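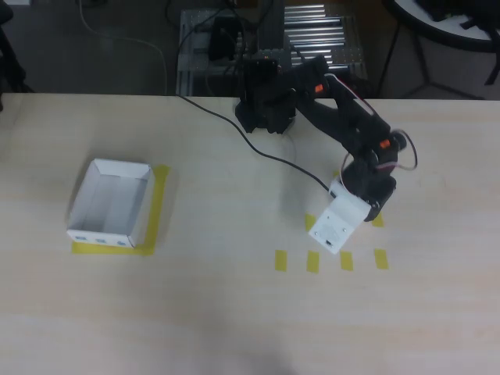
What does a robot arm learn from being shown the same task many times?
It learns which movements tend to follow from what its cameras report, and with enough varied showings it can carry the task out from starting positions it has not met before.

Report of a visit to the Coltdale laboratory, 6 September 2023

Members of the Wandby Technical Education Forum were received at Coltdale by Dr Esperanza Esteban, who leads the manipulation group, and by Alaric Baptiste, who is responsible for the day-to-day running of the trials. The visit was arranged at the Forum's request, following a talk given by Dr Esteban in Flidville, and was confined to one subject: the group's study of how demonstrations should be collected when a low-cost arm is taught to move small objects into a box.

Dr Esteban began with the question behind the work. An arm may be taught by a person guiding it through a task while its joint positions and camera pictures are recorded. A model is then trained to repeat the behaviour. Most groups, she explained, try to improve the outcome by recording more. The Coltdale study, known internally as Mamo, asks whether the same number of recordings can be put to better use if the starting positions of the object are planned in advance.

The party was then shown the table at which the trials are held. Yellow tape on the wood marks out the target zones near the arm, and a taped square to the left holds the open white cardboard box. Mr Baptiste stated that the tape is renewed when it begins to lift, and that the box must be put back inside its outline before each recording. Early trials had been spoiled by small shifts in the position of the box, which the model had no means of telling apart from changes in the task itself.

Two sets of recordings have been compared. In the first, operators placed the object wherever they wished within the zones. In the second, they followed a printed schedule that spread the positions evenly and changed the angle of the object each time. Each set contains 200 demonstrations. Operators left to choose for themselves were found to favour the middle of a zone and to turn the object the same way, even when asked to vary it.

Both models were tested on the same positions. The model trained on the scheduled set succeeded more often near the edges of the zones, where the other commonly closed its gripper too early. In the middle of the zones there was little to choose between them. Dr Esteban was careful to say that the finding rests on one arm and one kind of task, and that the group has not yet tried it with soft objects.

In discussion, a member asked whether the schedule slowed the operators down. Mr Baptiste replied that it did so at first, and that sessions are now limited to 9 recordings before a change of operator. Another member asked about lighting. It is held constant at present, although a second study will vary it on purpose, with a collection of up to 3000 recordings planned to begin in November.

The Forum is grateful to Dr Esteban and Mr Baptiste for their time. Copies of the placement schedule may be requested from the Forum's office in Wandby.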